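Weekend in Farnia: a travel blog, built and written in five days
Student project report, Group 8, May 17, 2025 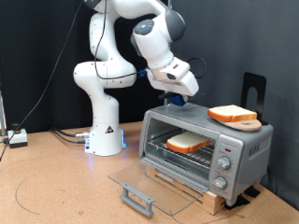 Our task was to plan a short group trip, go on it, and publish a blog about it while still there. Five of us went to Farnia. Two nights, one shared flat, one laptop charger between us (bad planning, see further down). We split the posts by topic: food, walking, getting about, money. The food post was the hardest to get going, nobody agreed on what counted as a post and what was just a list of what we ate. In the end we set a rule, one dish, one place, one opinion. Even something as dull as cheese on toast gets a post if there's an opinion in it, and a silver toaster oven on a tan tabletop is as good a start as any restaurant front.

What we did

Friday: train in, late. Dropped bags, walked to the old harbour at Brumura, wrote nothing.

Saturday: breakfast at Abou Jaoude, then split up. Two did the coast path, three stayed in town and wrote. Met again at 5, read each others drafts out loud. Painful but useful. Cut most of the adjectives.

Sunday: rain. Stayed in and published everything that was left. 9 posts in total, we had planned 8.

The blog itself

Called it Flilside, after the street we stayed on. Free template, hardly changed. The menu broke on phones and we only spotted it Saturday night, fixed by taking the menu out completly. Nobody complained.

Readers: 2,091 page views in the first week. Most went to the post on missing the last bus back from Brumura, written in twenty minutes. The long coast path post, which took all afternoon, did badly. Too long, and the good bit was at the bottom.

Problems

The charger. Wifi in the flat dropped out every evening. Two posts covered the same café and we had to merge them, which neither writer liked. Also no shared spelling list, so the harbour is spelt three ways accross the site. Still needs doing.

If we did it again

Draft on paper during the day, type up at night. Agree topics before the train. Book in January when the rooms are cheaper. And take two chargers.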